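Call for participants: good practice for recording household tasks with hand-held grippers

Zoser is looking for people to help test and rewrite its working rules for hand-held gripper recording in ordinary homes. The current rules were written for a lab bench and don't suit bedrooms, laundries or small flats. We need people who will follow them as written and tell us where they fall down.

You will fold and move cloths, make beds and tidy small items, using a gripper in each hand. Each session runs for 60 minutes, with a 20-minute break before any second session. No technical background is needed. 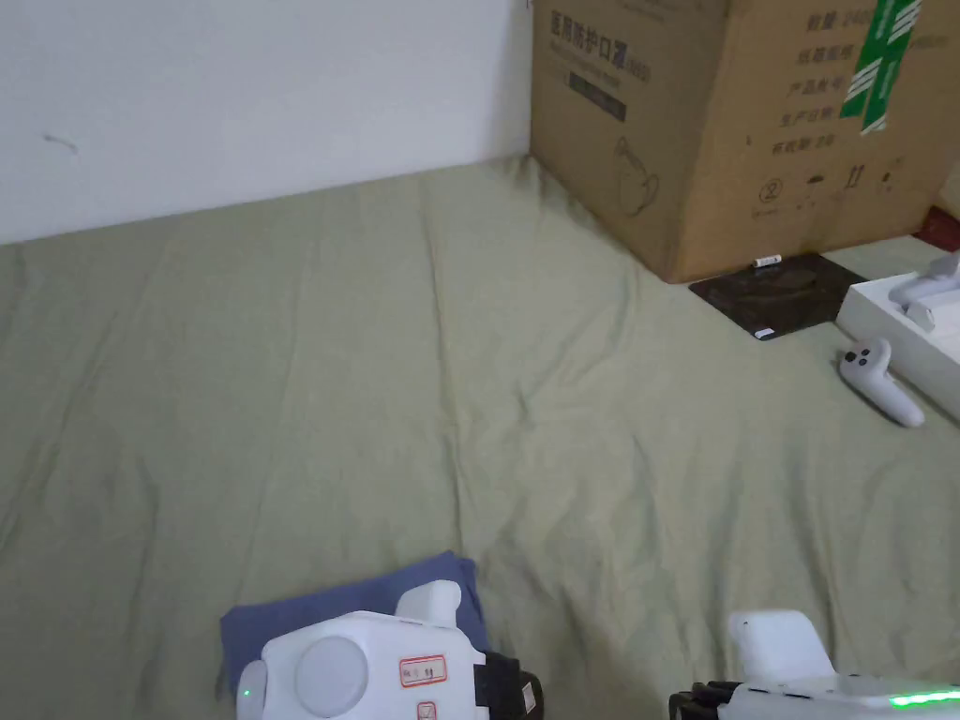 The two hand-held grippers, with controllers and a folded cloth.

The draft rules cover three areas:

Setting up — labelling left and right units, checking indicator lights, and where to keep spare batteries and packaging.

Handling — grip, pace, keeping fingers clear of the linkage, and when to stop.

Privacy — personal phones, papers and other people in the home. Anyone who lives with you must agree in writing before a session is booked.

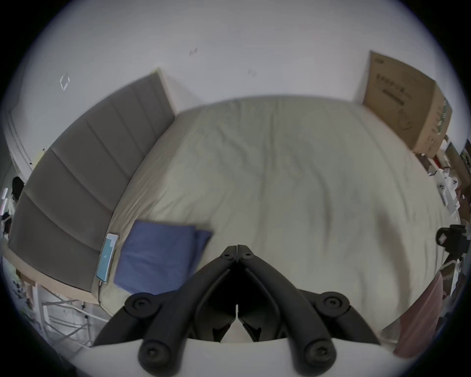 You should be 18 or over, able to stand and bend for an hour, and comfortable writing short notes in English after each task. Left-handed people are especially welcome. Please don't apply if you have a current wrist or shoulder injury.

Participants are paid $182 per session, up to a total of $1090. Travel to the Cliltport office for the Friday briefing is paid separately. Sessions start in January.

To apply, send a short note to Selamawit Tefera at Zoser saying what kind of home you live in and when you're free. Questions about consent or stored recordings go to Margit Mészáros — she'll reply before you sign anything.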